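Dremico Opens Refill and Return Line at Keddale Plant

KEDDALE – Dremico has started commercial operation of a refill and return line for household cleaning concentrates at its Keddale plant. The line handles dish liquid, floor cleaner and laundry concentrate in one-liter and two-liter plastic bottles, and will supply stores in Keddale and Pronham from September.

Under the system, shoppers pay a deposit at the register and return the empty bottle to any store that stocks the range. Returned bottles are sorted by size, rinsed, washed with a hot caustic solution, rinsed again and leak-tested before filling. Bottles that fail the leak test are shredded on site and the material is sold to a pipe manufacturer.

The line fills 4,000 bottles per shift. It was installed in the former drum store on the north side of the plant and takes up 770 square meters, including the return dock and a small test lab. Washing water is filtered and used again for the first rinse. The final rinse uses fresh water only.

Closures are treated as a separate stream. Caps are removed at the return dock and are not reused, as wear on the thread and the sealing face is hard to measure at line speed. Each washed bottle receives a new screw cap, tightened to a set torque and checked by a sensor at the exit of the capping station. The cap has a ribbed side so that it can be opened with damp hands, and the same cap design is used across all three products.

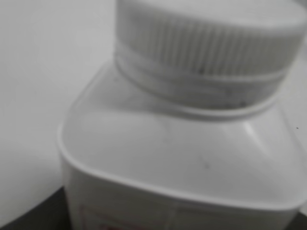
Didier Collet said the cap had caused more discussion than any other part of the package. Early trial batches were closed too tightly, he said, and some shoppers in Pronham gave up and took the bottle back to the store unopened. "We lowered the torque twice," he said. "The second setting passed the tip test and the drop test, so that is the one we kept."

The trial ran for 27 weeks and covered 2,863 households. Results were used to set the deposit level, the torque range and the size of the return crates. Crates from the trial remain in use, but the divider has been changed to accept both bottle sizes.

Labels are attached with a wash-off adhesive that releases in the caustic bath. Batch code and fill month are printed on the label and not on the bottle, so that no old code is left after washing. Stores are asked to remove shelf stickers before bottles go into the crates – sticker glue does not release in the bath and has to be scraped off by hand.

Haulage between the plant and the stores is handled by Stan, which already delivers the Dremico range in both towns. Empty crates travel back on the same trucks. No extra runs are planned.

Stores that wish to join the system can request the handling sheet and crate sizes from the Dremico trade desk in Keddale. The desk is open from 8 a.m. to 4 p.m. Orders for the first deliveries must include the number of crates required and the name of the person receiving returns.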